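Tema 4. Clasificar: de la cuna a la biblioteca

¡Empezamos uno de mis temas favoritos! Clasificar es decidir qué diferencias importan y cuáles dejamos pasar. Aristóteles lo hizo con los animales, Linneo con las plantas, y cualquiera de vosotros lo hace al ordenar un cajón.

Fijaos en que toda clasificación necesita un criterio – forma, tamaño, uso, origen – y que al cambiarlo cambian también los grupos. Un fondo de 2000 libros ordenado por autor y ese mismo fondo ordenado por materia son, para quien busca, dos bibliotecas distintas.
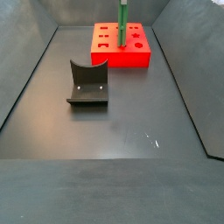 Foto: Aba Sowah

Los juegos de encajar formas trabajan con un único criterio, el contorno. El color da igual, el peso también. Melvil Dewey, en cambio, repartió en 1876 todo el saber en diez clases (¡diez!), y las lenguas cayeron en el 400.

Para la próxima sesión: elegid 20 objetos de casa y clasificadlos dos veces, con criterios distintos. Anotad los que no encajen en ningún grupo, que los discutiremos en clase.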